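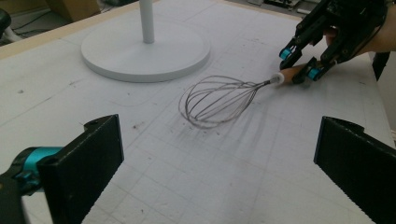 Lamum balloon whisk with wooden handle: review after one season of use

Posted by Felicidad Dimaculangan in Kitchen tools

I bought this whisk in September, when my old one lost two of its wires in a bowl of pancake batter. The old one was a Statby, all metal, and I had it for so many years that I did not remember what I paid. For the new one I wanted a wooden handle, because metal handles become slippery when I have butter on my fingers, and I have butter on my fingers quite often.

The shape

It is a true balloon whisk, wide and rounded at the end and narrow at the neck. The wires are thin. I was a little worried about this in the shop, as I thought thin wires would bend in a heavy dough. A small white collar covers the place where the wires go into the handle. The handle is light wood and becomes slightly thinner along its length. My hand is small and it fits well. My husband has big hands and he says he would like it thicker, but he uses it only for gravy, so I did not give his opinion much weight.

Egg whites and cream

For these two jobs I like it very much. Cream from the fridge took me less time than with the Statby, and my arm was less tired after. Thin wires move easily through the liquid and they bring in plenty of air. I made a pavlova on a Tuesday evening with only this whisk, to see if it was possible. It was possible, but I would not do it again when there is an electric mixer in the cupboard. I stopped three times to rest.

Sauces and batters

White sauce is good. The round end does not go into the corner of a saucepan, so some flour stays there and you must help with a spoon. This is the same with every balloon whisk I have owned. If you make mostly sauces, buy a flat one.

Pancake batter for four people was no problem. With a thick muffin batter I had less luck. A lump of batter collected inside the wires and I had to knock the whisk on the side of the bowl to get it out. I tried it also with mashed pumpkin, against my better judgement, and one of the loops moved out of its place. I pushed it back with my thumb and it has stayed there.

Washing

The label says to wash by hand, and I do. I wash the wires straight away under the tap, while the egg is still soft, and I dry the handle with a towel. Once my daughter put it in the dishwasher. The wood came out pale and rough to touch. I rubbed it with a little food-grade mineral oil, left it for the night, and in the morning it was smooth again. Since then I oil it when the wood feels dry. The bottle is 60 ml and I have hardly used any.

Look carefully at the place under the collar. If water stays there it can smell. I leave mine to dry lying on its side on a tea towel and never standing in the jar with the handle down.

Compared with the Macaraeg

My sister has the Macaraeg whisk, which costs $10 more. I borrowed it for one weekend. It has more weight in the handle and thicker wires, and it went through the muffin batter better than mine. For cream I preferred the Lamum. She does not want to exchange, I asked.

Price

I paid $20 at Plonomska, in the kitchen section upstairs. It was the same colour of wood as on the shelf label. They had also a shorter one, but I find short whisks are difficult in a deep bowl, my knuckles touch the cream.

Good points: light, comfortable for small hands, very fast with cream and egg whites.

Bad points: not for thick mixtures, handle needs some care, no loop for hanging on the one I bought.

I give it four stars out of five. If the handle cracks or the loop comes out again I will write it here under the review.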